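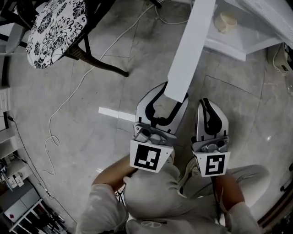 Tundetti open day, 11/10/2022

Notes typed up on the train so excuse the state of them.

Got there late, car park at Cullen full, had to leave the car by the garden centre and walk back. Missed the welcome and the coffee. Signed in, sticker on coat, straight through to the assembly room which was what I'd come for anyway.

Assembly room first then. Bigger than I expected from the website. Grey marble-look tiles all through, hard on the knees, and everyone works on the floor. No benches. I asked about this and was told customers build on the floor at home so the try-outs are done on the floor too. Fair enough. I'd still want a cushion.

What they do in there: every new flat-pack goes through 27 try-out builds before the instructions are signed off. Different people each time, some staff, some from the town. White shelf units mostly, the low Bech range, plus the long boards that go with them. All white. You get a bit snow blind after half an hour.

Had a go myself on the small Bech. Two sides, top, base, back panel, bag of dowels. The long boards are the awkward bit. Fine once they're flat but getting one up off the floor and turned the right way round when you're crouching is a job, the far end swings about and you have to watch what's behind you. I clipped a chair leg. No mark on the board, bit of a mark on the chair.

Instructions are pictures only, no words. Step 4 is wrong in the draft I had (dowels shown on the outside face), I pointed it out and the girl wrote it down. She said I was the third that morning.

Finished it in 40 minutes. Slow. Wobbled slightly until I went round the cams again.

Then the talk, Stanisława Adamczyk, who runs the finishing side. Very good, fast talker, I only got half of it down. White is the hardest colour to do apparently, every speck shows. They reject boards for edge chips you would need a torch to find. Rejects used to go in the skip, now they're cut down for drawer bottoms and the Farkel boxes. Output was 1000 boards a day in the old building and it's 2000 now with the second line, she did say whether that included the Farkel stuff but I didnt catch it.

Edge banding line after that. Loud, ear plugs handed out at the door. Nice smell of warm glue. Couldn't hear a word of the commentary so just watched. Boards go in bare on the edge, come out done, man at the end runs his thumb down every one. Could have stayed longer but the next group was waiting behind us.

Packing. Quick look only. Heaviest panels at the bottom, fittings bag taped to the inside of the top panel so it doesn't get thrown out with the card. I have thrown mine out with the card before now. Corner protectors are all cardboard since September.

Lunch was sandwiches, egg or ham, gone by ten past one. Tea all right.

Shop at the end, seconds at decent prices. Bought a Farkel box for the hall and a spare bag of shelf pins. Wanted a long shelf but no way was it going in the car, and it was a fair walk back to the garden centre in any case. They do deliver to us, leaflet somewhere in my bag.

If you're going next year: get there before ten for parking, flat shoes, old trousers, and put your name down for the build as soon as you're in becuase the slots go. The line tour runs all day so that can wait.

Didn't see the paint shop, closed for the day. Will ask about it when I send the form back.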